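About Prukell

Hi, and thanks for clicking through to the page most people skip! I run Prukell, a small mail-order shop for seeds, bulbs and seed potatoes, and I've been at it long enough that my kitchen table has a permanent groove where the label printer sits.

The name comes from a misspelled label on a jar of beans I was given years ago. I grew them, loved them, and never did find out what the word was supposed to be. They're still in the catalog, under P.

I started out with a folding table at the Flalumlow spring market and one variety of everything. One tomato, one squash, one lettuce (it bolted, I apologized to a lot of people). These days the list has 421 varieties on it, and I grow 85 of those myself on the slope behind the house. The rest come from small growers I've visited, eaten lunch with and pestered for years. The Jelínek farm does all our peas and most of the poppies, and if you've ever ordered the gray-podded soup pea, that's theirs.

I'm fussy about germination. Every lot gets tested on damp paper towels on top of the fridge before it goes into packets, and anything that sprouts badly goes to the compost heap. The heap is doing very well, thank you.

What we don't sell: tools, gloves, gnomes, gift cards. I tried gift cards one November and spent the whole month answering emails about gift cards.

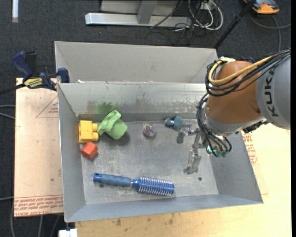 2 min read

Ordering is simple. Seeds ship all year, bulbs ship in fall, and potatoes go out once the nights are warm enough that they won't freeze on your porch. Packets are plain paper with the sowing dates printed on the back – please read the back, I rewrite it every winter and I'm proud of it. Postage is the same whether you buy two packets or 60.

We also run a seed swap in the old dance hall in Skivach. Last time we had some 116 people through the door, plus a goat on a leash, and I went home with a squash I still can't identify. Come if you're nearby! Bring envelopes and a pen that works, and write down the year you saved the seed. You don't need anything to trade.

If something doesn't come up, write to me. Tell me when you sowed it, how deep, and what the weather was doing, and I'll either send another packet or talk you through a second try. I answer mail in the evenings, usually with dirt still under my nails, so give me a day or two in May.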